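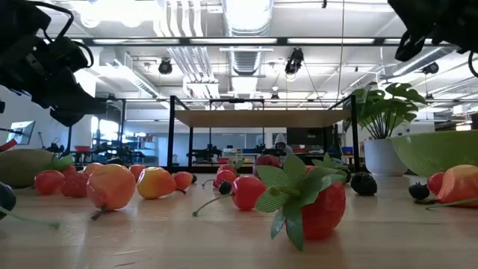
**Unit 2: Moisture and movement in solid timber**

Timber exchanges water vapour with the air until it reaches equilibrium moisture content (EMC). Below fibre saturation, any change in moisture content (MC) produces a change in dimension. Tangential movement is normally the largest, radial movement is smaller, and longitudinal movement is ignored for furniture.

Working formula:

`change in width = width × unit movement × change in MC`

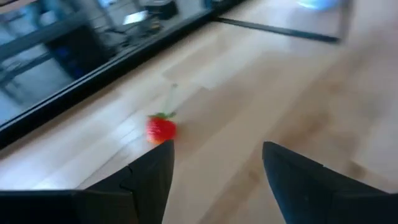

Unit movement is expressed as a percentage of width per 1% change in MC. Take the value from the species table in the Clarkberg notes. For a panel 284 mm wide, a unit movement of 0.25% and a rise of 4% MC:

`284 × 0.0025 × 4 = 2.84 mm`

Report the result to one decimal place. 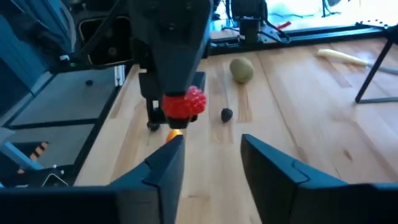 Amber Tapley asked in the September tutorial whether a film finish can be entered as a reduction in unit movement. It can't. A finish slows the exchange of vapour but leaves the coefficient unchanged, so use the full figure for seasonal calculations.

**Fixings**

Screws through a rail need slots running across the grain of the top. Fix the centre and let both edges move.

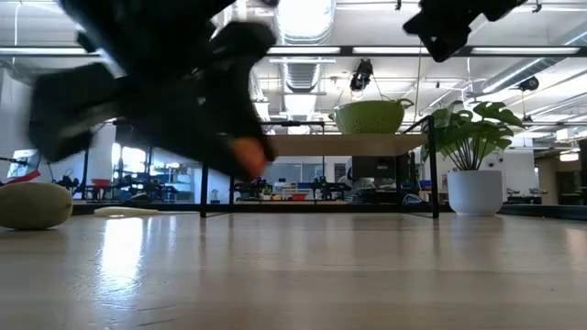 Colour is a poor guide to movement. Pale species occur at both ends of the table, and stain or bleach may hide the original tone. The tabletop in the photograph is light wood, and that alone doesn't identify a coefficient. Establish the species first, then the cut.

**Before next class**

1. Repeat the calculation for a width of 294 mm.
2. Read the Mollach handout on growth ring orientation. Rings at 45 degrees to the face are treated as rift sawn.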